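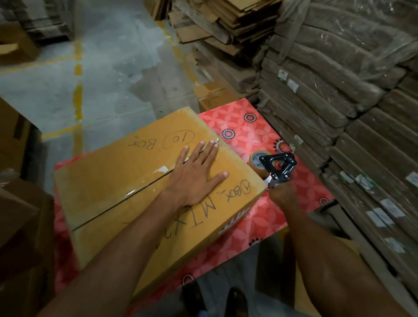 Hand flat across the flaps first, tape gun second. Old numbers still on the lid.

Reusing cartons – do you cross out the old writing or leave it?

Posted by shahla_y

Hello all, long-time reader and only an occasional poster, so please be kind. I help with the packing for Arnotgate (homewares, a bit of fabric, nothing glamorous) and we reuse nearly every carton that comes through the door. I love this about the place, I really do. What I don't love is that the cartons arrive with a whole life story written on the lid in marker. You get BOX this and a circled number that, and then our own number goes on top, and by the time it reaches the other end some poor soul is trying to work out whether they're holding a 1 or a 10.

So I have two questions, and I'd be grateful for opinions on either. Do you cover the old writing, cross it out, or leave it and trust the label? And has anyone found a tape that really grabs an older carton where the surface has gone a bit furry? I've been going along the centre seam and then pressing it down with my palm, and I still get lifting at the ends.

Thanks in advance, and sorry for the ramble!
Shahla

Reply by omid_d

Hi Shahla, welcome out of the shadows! Cross it out, every time, one fat line through everything that isn't yours. It takes no time at all and it's saved me more grief than any fancy label ever has. My rule is that if a stranger could read it and act on it, it goes. We once had 9 cartons turn up at Oltalberg when they should have gone to Goltovo, all because of an old name left on the side panels, and I still hear about it at every barbecue.

On the tape, how far are you running it down the ends? I go a good hand's width past the corner on each side and rub it down with a folded rag. The lifting nearly always starts where the tape was stopped short.

Reply by GPap

I'm going to disagree with Omid, in a friendly way. Crossing out looks dreadful once a carton has been round a few times. I put a sheet of plain paper over the old writing, tape that down, and write fresh on the paper. When the carton comes back, the paper comes off and you've got a clean lid again – well, cleanish.

Also, write on the sides as well as the top. Once they're stacked you can't see a single lid, and I don't know why people keep doing it the other way round.

Reply by omid_d

Paper over the top is lovely if you've got the afternoon free, Győző. Some of us have 160 to get out!

And peeling taped paper off takes the face of the cardboard with it, so the next lot of tape has nothing to hold on to. That's how you end up with the furry surface Shahla is talking about. I agree with you on the sides though. Sides, always.

Reply by fatemeh_m

Can I come in on the tape question, as the writing one seems to be in capable (if slightly warlike) hands.

I pack bed linen, and for years I bought whatever was cheapest and then wondered why my seams were popping open. What fixed it for me was slowing down. If you yank the gun along, the tape goes on stretched, and it spends the whole night trying to get back to its old length, and the ends are where it gives up. Lay it down at an easy pace, keep your other hand on the flaps so they stay level with each other, and give it a proper rub afterwards. For really tired cardboard I use water-activated paper tape. It's messier and you need a sponge handy, but it does bite into the fibres in a way that plastic tape never quite manages.

I'd also wipe the lid first. Cartons collect a surprising amount of dust, and my mum used to keep a clean paintbrush by the packing table for exactly this. I thought she was being fussy and now I have one too.
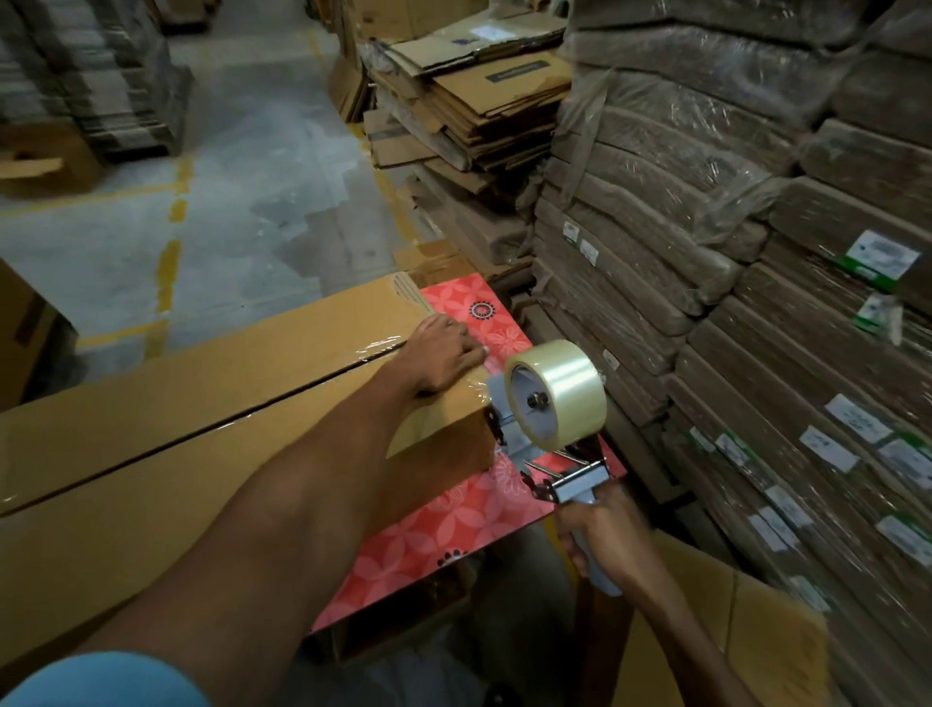 My own trouble is with the long cartons, and I wonder if anybody else here has found the same thing. A square box more or less behaves itself, but a long one wants to bow open in the middle however well you've done the ends, and the flaps never seem to sit at quite the same height. Lately I've come round to stretch film on the long ones, the way it is on this one, with the clear tape gun ready in the other hand and the palm pressing down near the far end. Film holds the whole length together and keeps a bit of the damp off, and you can still see the seam through it. It does make the lid slippery for stacking, so I wouldn't put anything heavy on top, and marker won't take on it very well either, so do your writing before you wrap. I learned that one with a full trolley and a dead pen.

Fatemeh

Reply by GPap

Film on a carton that's going to be reused? All that plastic to throw away at the other end, plus the tape on top of it. I'd sooner put 2 paper straps round the middle. No offence meant, Fatemeh, your linen always arrives beautifully.

Reply by fatemeh_m

None taken! I did try straps on the long ones and they slid toward the ends on the trip. You may tie yours tighter than I do. I keep the film to the long cartons only, and the rest go out plain.

Reply by mojtaba.parsa

Reading this over my tea and enjoying it enormously. One small thing to add to the crossing-out camp: use a different colour from the one already on the lid. Black over black just makes a darker muddle, and in poor light people read straight through it. I use red for cancelling and black for the new number, and I put the new one in the same corner every time so they know where to look.

Shahla, about your 1 and 10 problem, we write a 0 in front of the single figures, so it's 01, 02 and so on. If you can see a 0 first, you know it's a small one.

Reply by shahla_y

Oh, you've all been so generous, thank you. I did a little trial this morning with 4 of our scruffiest cartons. I brushed the lids, went slower with the gun and carried the tape well down past the corners, and I'll leave them until tomorrow before I say anything boastful. Mojtaba, the 01 idea has already been adopted and I've had a compliment on it, which I accepted without mentioning you. Sorry!

I'm still torn on the writing. I can see Győző's point about it looking tidier, but I pulled a bit of old tape off one lid just now and the brown came away with it, so I suspect I'm with Omid for the rough ones. Does anyone know whether Texier still do the wide paper tape in small lots? I only want a roll or two to try, and the listing I found was for a full case.

Reply by omid_d

They did in April, you had to ring and ask. If they've stopped, send me a message and I'll post you a roll out of mine.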